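Galleries > Around the House > Small Bedroom

The Great Small Bedroom Clear-Out

Last updated: 2025-09-30

I've been promising myself since January that I'd sort out the little bedroom, and this week I finally got going. It's a small room and it has ended up with every job in the house – ironing, reading, homework, and storing whatever I was carrying when I walked past the door.

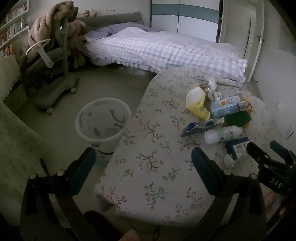 My rule was simple enough: anything that didn't belong in a bedroom went into one big pile, and I wasn't allowed to put a single thing back until I'd decided where it lived. I gave myself two evenings. It took five (I stopped to read a lot, which is always my downfall!).

The pile landed on the far end of the ironing board, on top of the blossom cover I still love. Boxes, packets, a spray can, even a green sponge with a yellow edge. I have no idea why I keep sponges near the books.

The white bin with the green leaves on it stays right there on the floor by the board. I did look at bigger ones in the Torko sale and decided I'd only fill it up.

The kids' chair on wheels is staying too, and so are the tan fuzzy blanket and the brown plush. I tried moving those two to the closet once and there were complaints.

Next up is the bookshelf, which I'm dreading a bit – I want to go through it row by row, and I know I'll end up sitting on the floor with a stack in my lap until bedtime.

Recent galleries
Painting the Tanner Street porch
Hall closet, second try
Zumby shelves: before and after
Our weekend in Stimurine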